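Filed under: Lab Notes / Pre-session checks

September, by Razia Rajput

Hand-held gripper checklist, cloth folding study, Leterora bench

Comments are from the last round of checks. The study asks whether a folding policy trained only on hand-held demonstrations can match one trained on teleoperated arms. So far we have 174 demonstrations accepted out of a planned 2000, so a fault found now is cheap.

1. Jaw tips free of burrs and thread.
OK on both units. Pull lint out with tweezers, no blades near the tips.

2. Pivot pins seated, no side play.
Left unit OK. Right unit had slight play at one outer pin. Tightened and rechecked after 36 open-close cycles. Pass.

3. Jaws close evenly, tips meet.
OK. If one jaw leads, the width reading is off and the whole session has to be thrown out.

4. Finger pinch hazard at the linkages.
Needs attention. Operators should hold the handle only. Two people were steadying the linkage with a free thumb. Reminder posted at the bench.

5. Status light on before the first grasp.
OK. A session started without it has no usable timestamps.

6. Cloths sorted, one target cloth per trial.
OK. Plain cloths first, patterned cloths after. Frayed edges are allowed, but note them on the trial sheet. Loose threads longer than a jaw tip get trimmed.

7. Two-gripper hold.
Each gripper takes its own part of the cloth and the operator keeps light tension between them. A sag along the top edge is fine. Do not pull it tight, the Cimau tracker loses the second unit when it jerks.

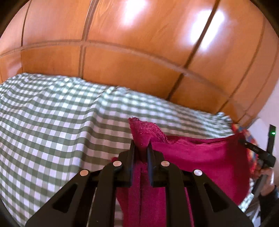
Razia, I would move item 7 ahead of item 3. When the tension is wrong people squeeze harder, and then the even-closing check means nothing by the end of the hour. I'd also like the trial sheet to say which hand let go first, the Cendex scripts can't recover that. (Gittins)

Agreed on the trial sheet, column added. The order stays as it is until the current block is done, so that all the sheets match.

8. Work surface clear of cables and drinks.
OK.

9. Break every 60 minutes.
Not met in the afternoon block. Wrist strain was reported once, mild. The timer now sits next to the recorder and the operator has to reset it by hand.

10. Held-out cloths stored apart from training cloths.
OK. Box relabeled. Nothing from this box goes on the bench until the evaluation runs, including for practice.

Open items: 4 and 9. Recheck both before the next block.

Contact the bench lead | Back to top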